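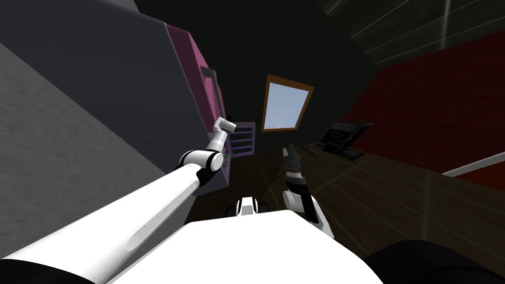 3 min read

A new star chart for the southern sky

The Filtarwood survey team released its second catalog on 10/14/25, and it is a big step up from the first. The new version lists 339 variable stars in a strip of sky near the Small Magellanic Cloud. The first catalog had only the brightest of them, and a good share of the entries were missing a period.

A variable star is one whose brightness changes over time. Some swell and shrink. Others dim when a companion passes in front of them. The useful ones, for people who measure distances, are the stars that pulse on a regular schedule. The slower the pulse, the brighter the star really is. Compare that with how bright it looks from here and you can work out how far away it is.

Maëlys Joly led the work with Định Phí, using the Kubíček telescope and its 12 observing runs. Each patch of sky was visited again and again, sometimes twice in one night. Bad weather in May cost the team nearly 31 nights, so the longest periods in the list still carry wide error bars.

"We would sooner print a wide error bar than leave the star out," Joly writes in the notes to the catalog. "Someone with a small telescope can narrow it down."

Five of the stars do not fit any known class. They brighten fast, hold steady for a few days, then fade unevenly. Diễm Phùng is taking spectra of them now and expects to have a short paper ready next spring. Dust is one guess. A faint second star is another.

The tables are free to download and come in plain text. Coordinates are in the usual format - right ascension first - and there is a finder chart for each entry. Corrections should go to Safta Filip, who keeps the list of known errors.

Contact the newsletter | © Flaltovari Sky Notes | Back to top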